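The Night Ferry to Lutley

The ferry left Bomberg at 9:06 at night, and my brother and I had tickets for the one before it. We had missed it because of the car. The car was our father's, and it needed to be driven slowly and talked to, and my brother would only do one of those.

We sat in the line at the dock with the windows down. There were 30 cars ahead of us, then a gap, then us. A man in a yellow jacket walked along the line and looked at our tickets with a flashlight.

"These are for the six," he said.

"We know," my brother said.

He tore them anyway and told us to leave the car in gear once we were on.

I should say what we were doing. Our father had died in the spring, and the house in Lutley had sat empty since then. My sister had gone over once to shut off the water. Now there was a buyer, a couple from the mainland who wanted to be in before the winter, and somebody had to clear the place out. My sister had a new baby. So it was my brother and me, who had not spent more than an afternoon together in six years.

We had not fallen out. People always asked that. He had moved to Goka for work and I had stayed where I was, and he didn't like the telephone and I didn't like to write. That was the whole story, as far as I knew it.

The boat came in with its lights on and let off four cars and a bread truck. Then we drove on. The deck was steel with raised bumps, and the car rattled over them like something in a can. My brother left it in gear. We climbed the stairs to the lounge, where there were rows of orange seats and a snack counter with its shutter down.

"I thought there'd be food," he said.

"There used to be soup."

"That was the old boat."

"Was it?"

"The old boat was the Pap. This one's something else."

I hadn't known he remembered the name of the old boat. I had forgotten it until he said it, and then I could see the letters on the side, and the rust that ran down under the second P. Our father used to lift us up so we could spit over the rail. He said it was good luck, and our mother said it was disgusting, and he said it could be both.

We had four hours. My brother took off his shoes and put them side by side under the seat. He had our father's feet, long and flat with the second toe bigger than the first. I looked at them longer than I meant to.

"What?" he said.

"Nothing. Have you eaten today?"

"I had a sandwich at the gas station."

"That was yesterday."

He thought about it. "Then no," he said.
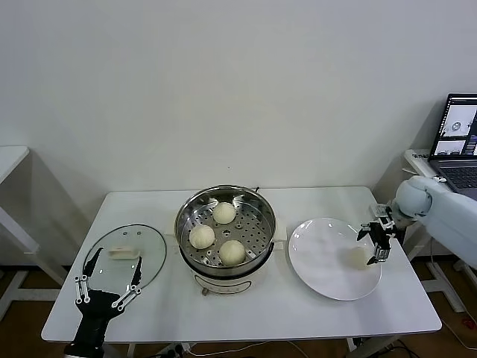 Our mother never had much to say about feelings, but she had a good deal to say about going hungry. She held that a person should not make any decision on an empty stomach, and that included what to wear. When we came home from school in bad weather she stood at the stove and wouldn't hear one word about our day until we had sat down and eaten. What she made most often was steamed buns, round white ones, three at a time because that was what the tray would hold, one at the back and two in front. She laid the glass lid down on the table next to the pot and told us to mind our fingers. There were four of us most days, counting her, so one person always had to wait for the next batch, and I was grown up and living on my own before I worked out that it had always been her.

I said some of this to my brother on the boat.

"She didn't like them," he said.

"What do you mean?"

"She didn't like them. She told me once. She thought they tasted like paste. She made them for Dad."

"She never told me that."

"You never asked her."

I hadn't. I got up and walked down to the end of the lounge, where there was a machine that sold chips and chocolate. It took coins only. I had enough for two bags of chips and a chocolate bar with nuts, and I brought them back and put them on the seat between us. He ate one whole bag without saying anything. Then he broke the chocolate in half and gave me the bigger half, and I gave it back, and he ate that too.

The sea got rough past the point. A woman across from us had a dog in a carrier, and the dog started to whine. She unzipped the top a little way and put her hand in and kept it there. A boy was asleep on the floor with his head on a backpack. The lights in the lounge went down to half, the way they do on a late crossing.

"Do you want anything from the house?" I asked.

"I don't know. Do you?"

"I'd like the clock, if you don't want it."

"I don't want the clock. I hated that clock. It was in my room."

"It was in the hall."

"It was in the hall outside my room. That's the same thing at two in the morning." He put his head back against the seat. "I want the radio. The one from the shed."

"Does it work?"

"No. It never worked. He used to take it apart and let me hold the screws."

I hadn't known that either. I had never been in the shed except to get the rake. I had always thought of it as the place our father went to be left alone, and all that time my brother had been in there with him, holding the screws.

He fell asleep soon after that. I tried to and couldn't. I went out on deck, where it was cold and the wind came straight across, and I held the rail and looked for the light at Lutley. It comes up very low at first. You can take it for a star, or another boat, and then you notice that it goes off and on again. I counted it the way we were taught. Six seconds dark, then the flash.

When I went back in he was awake and had his shoes on.

"Did you see it?" he said.

"Yes."

"Six?"

"Still six."

We went down to the car before they called us. It wouldn't start. My brother turned the key and it coughed, and he turned it again and it did nothing at all. The cars in front had their lights on already. I could feel the engines of the boat change under the floor.

"Talk to it," I said.

"I'm not talking to it."

"Dad talked to it."

"Dad was the only one it listened to."

The ramp went down. The first row drove off, and then the second, and the man who was waving them through looked at us and raised both arms to ask what the problem was. I leaned forward and put my hand flat on the dashboard. I told the car that it had done very well so far, that it was only 32 miles to the house and most of it was downhill, and that there would be a dry garage at the end of it. I used the voice our father used. I hadn't planned to. It just came out that way, low and slow, with the little click he made before he started a sentence.

My brother was looking at me.

"Do that again," he said.

"Do what?"

"The thing. The click."

I did it again. He laughed, and then he put the back of his hand against his mouth and looked out of the side window for a while. The man with the raised arms came walking toward us. Behind us somebody tapped a horn.

"Okay," my brother said. He wiped his face and took hold of the key. "Okay, come on, you old thing. Come on. There's a good car."

It caught on the third try. We rolled down the ramp last of all, with the heater blowing cold air on our feet. The road from the dock was wet and there was nobody on it. He drove it slowly, in second gear as far as the church, and he kept talking the whole way up the hill, telling it which turns were coming and where the bad patch was by the bridge. I unfolded the list my sister had written and tried to read it by the dashboard light. Beds, she had put. Curtains. Pots and pans. Shed.

"What's first?" he asked.

"Beds."

"No," he said. "Is there any place open on a Lutley morning before seven?"

"The bakery, maybe. If it's still there."

"Then we'll wait for the bakery," he said, and told the car to take the next left.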